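Calurex hand-held demo grippers

I sell these as a pair, and they're what I use myself when I want to show a robot a household job without programming a single move. You hold the handle, you do the task, and the wide-angle camera on the gripper records the lot. Later the recordings go into Cikalex (our replay and training software), and your arm gets to have a go!

What you get for each hand:
Gripper body in gray, with handle
2 black finger pads, textured on the inside
Wide-angle camera
Marker card for tracking
A 3 m cable

The pads are the part I fussed over most. My first ones were flat and smooth and I hated them – anything round just squirted out. The ones we ship now are curved, and they're much kinder to cups, caps and bottles. They do wear, so I keep spares in stock.

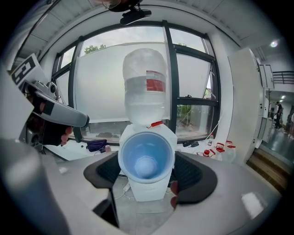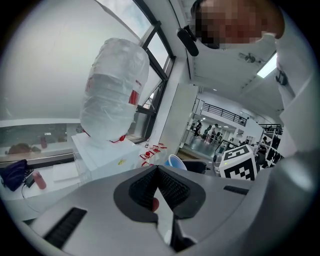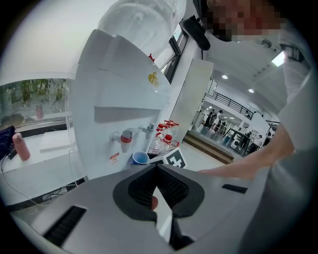

Hand-held grippers at a water dispenser

Page last changed: 5 October 2023

I like a water dispenser as a practice task. There's a lever to press and a cup to place, and you have to come in at a decent angle or your own wrist gets in the way. Start slow, slower than feels natural, and keep the pads in view of the camera. If you fumble, just carry on and do it over – I mark the bad takes in Cikalex afterward and it takes no time.

How many takes do you need? For a single task in one room I plan on 300, and for anything with two hands I'd go to more than 600. It sounds like a lot, but it goes quickly once you've found your rhythm (put some music on).

The grippers work with the Drurnemell arm straight away. If you have a Ferraro arm you'll need the adapter plate, which I've had back in stock from August. Tell me which arm you have when you order and I'll put the right screws in the box.

Replacement pads and marker cards are on the spares page.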